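Ingvild Haugland was already on her second pot of tea when I got to the rehearsal room, and she wanted to talk about drums before I had my coat off. "We recorded them first and then threw them all out," she told me, laughing. "Then I went back in February and played everything again by myself, very badly, and that's the take you hear!"

The album is called Grusdale, after the valley where she spent her summers as a kid, and it runs to 11 songs – most of them quick, a couple of them slow enough to fall into. It's her first since leaving Burer, the noisy and much-loved trio she fronted for five years, and you can hear her enjoying the extra room. "In Burer I shouted because the amps were so loud," she said. "I didn't know I had a low voice until I was alone in the kitchen with a guitar."

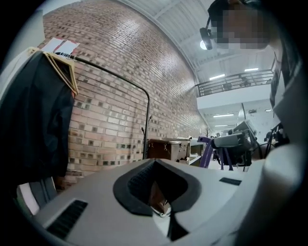
Ruggiero, reached by phone a few days later, remembered the sessions as a good deal less relaxed than she does, and said the closing song, "Ekine," went through so many endings that he stopped labeling them. He still thinks the second one was best.

Haugland groaned when I passed this on. "He's wrong, but he's wrong very kindly." The ending she kept is just her and an old pump organ, holding one chord until the air runs out, and I've played it more times this week than I'd like to admit. She's bringing the organ on tour too, all 148 pounds of it – "and my back already hurts," she said, pouring me another cup.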